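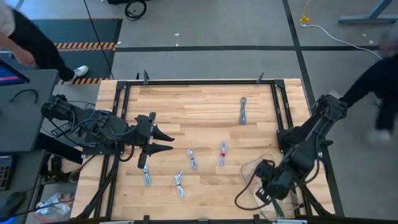
The frame has been square since June, so the remaining work on the cell is software and cabling. Both arms bolt to the side rails. Bases sit on black metal rails, and moving one by hand means redoing the calibration, a lesson I have now paid for twice.

The task is sorting charging cables. I picked it after Mylene Dizon pointed out that rigid blocks would teach me very little about grip. A folded cable changes shape as soon as a finger touches it, and the tie in the middle is the only part with a predictable width.
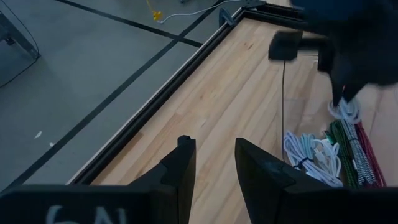
The wrist views matter more than I expected. The overhead camera loses the bundle whenever a forearm passes over it, and with 2 arms in a space this size that happens on most approaches. I now log all three streams with a shared clock. The last session came to 2362 frames per stream after trimming, and the timestamps agree.

Finger geometry is still open. The plates are flat black parts with a stepped inner edge, cut from a file Hicham Salem sent me. They close well on a braided sleeve. On thin smooth cable I get slip near the tips, and raising the closing current only moves the slip further back. Next I will try a strip of rubber on one finger and leave the other bare. 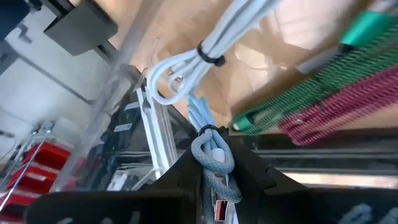
Grey braided cable between the fingers, USB end down.

Still to do: strain relief at both elbows, a proper bracket for the power supply, and a rewrite of the homing routine, which I have been calling Enik in the repo. Config files go up once I have removed the hardcoded paths.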